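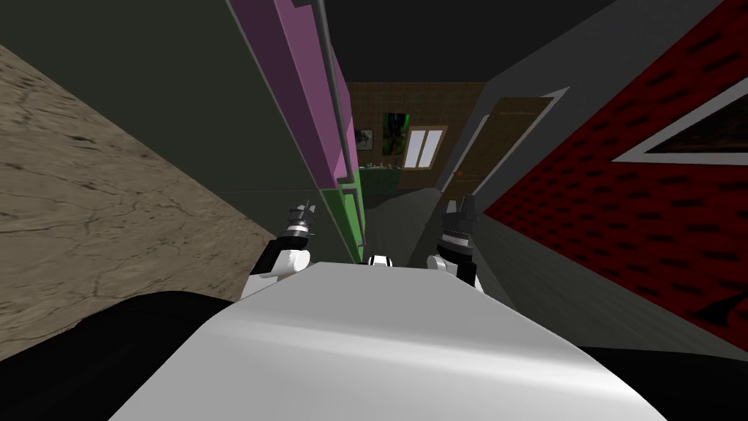 Household robots in simulation

Household simulation is the practice of testing domestic robots in computer-rendered rooms before, or in place of, tests in a real home. It is used mainly to judge whether a machine can carry out chores such as fetching, tidying, wiping and opening doors. The usual subject is a wheeled base with two arms, each ending in a two-finger gripper.

Background

Early work treated each chore as a separate problem. Moving through a flat was studied by one group and picking up a cup by another, and the results were seldom joined. The Fliltetti chore set, last revised in May 2026, puts both in one task list. It has 7 chore types and 3,528 room layouts, of which 2,000 are open for training and the rest are held back for scoring.

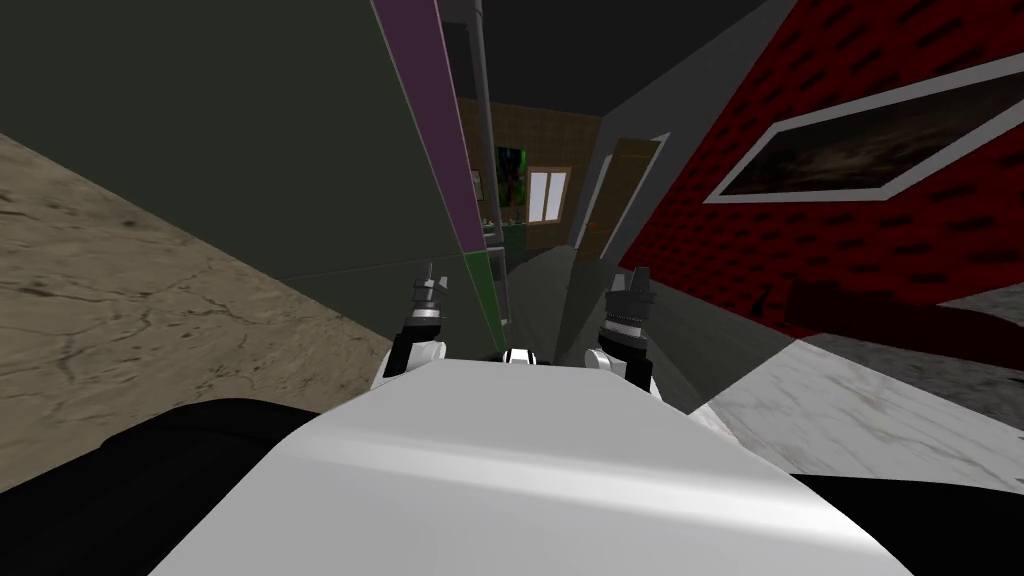

Layouts in such sets are built from a stock of walls, fittings and surface patterns, which are mixed freely. The mixing is meant to stop a program from learning one home by heart. A rendered room may therefore set cracked beige stone and veined white marble near a red wall covered in short black dashes, with a plain wooden door further off. Few real homes are decorated in this way, and critics have asked how much is gained from it.

State of the art

Moving between rooms is the most mature part. Grasping hard, single objects from a clear surface comes next.

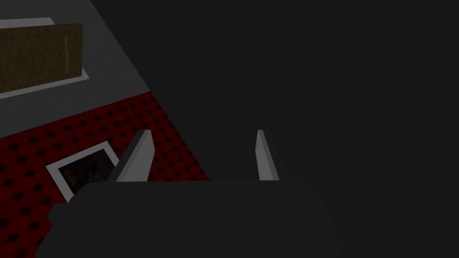 Cloth, cutlery in drawers and anything holding liquid remain difficult, partly because simulators model them poorly. Long chores are weaker still – a task of 40 steps fails if any one step fails and the machine does not notice. Most programs have no reliable way of checking their own work.
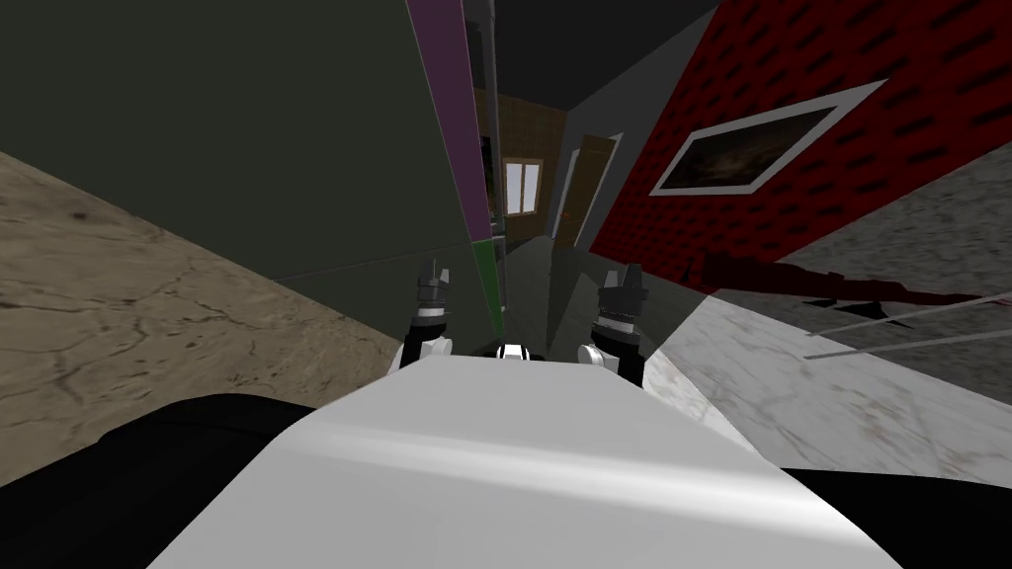
Speed is a further limit. Many published trials allow the machine several times as long as a person would need, and some leave time out of the score altogether. A success rate given without a time limit says little about use in a home.

Transfer to real machines

A program that does well in simulation often does worse on hardware. Friction, lighting and slack in the joints are the causes most often given. Shop-floor work suffers less from this, as parts and fixtures can be kept in known positions.

See also: Mobile manipulation; Domain randomisation; Service robot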